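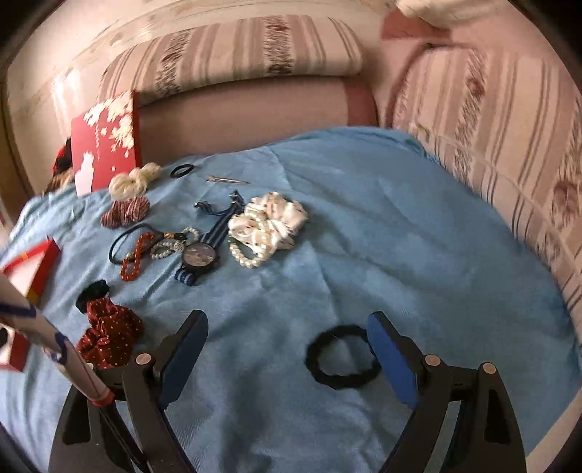 La pince Skinitz au-dessus du chouchou noir, sur le canapé du salon.

7 octobre 2018, par Eglė Koppel

Depuis trois semaines j'ai chez moi la pince à main Skinitz, que la maison Tutberg vend en kit. Je l'ai payée 438 euros, avec les patins bleus et une notice de 20 pages que j'ai lue deux fois, une fois en français et une fois en anglais, pour être sûre.

Le montage m'a pris une soirée. Les vis des articulations demandent de la patience : si on les serre trop, les doigts deviennent durs à fermer, et si on ne les serre pas assez, ils bougent de côté. La notice donne un ordre de serrage que je conseille de respecter.

Pour mes essais je préfère les petites choses de la maison. J'ai étalé une couverture bleu clair et j'y ai posé des chouchous, des bracelets de perles, une montre à bracelet rayé. Les objets épais et doux sont les plus faciles à prendre. Pour les élastiques fins, il faut descendre très bas et appuyer un peu dans le tissu, et je manque encore souvent mon coup. La barrette plate, je ne la réussis presque jamais.

Tutberg annonce une charge jusqu'à 3 kilos. Je n'ai pas vérifié, mon poignet se fatigue bien avant. Le modèle Petrauskas, que j'avais regardé aussi, coûte 1 605 euros, et pour mon usage cette différence ne se justifie pas.

Il me reste à essayer les patins plus souples, commandés chez Prarudmont.

Commentaires

Mireille : Les patins bleus se décollent-ils avec le temps ?

Eglė : Pas chez moi jusqu'à maintenant. Je les nettoie avec un chiffon humide, sans alcool.

Bastien R. : J'ai le même kit, desserrez d'un quart de tour la vis du doigt gauche, la fermeture est plus douce.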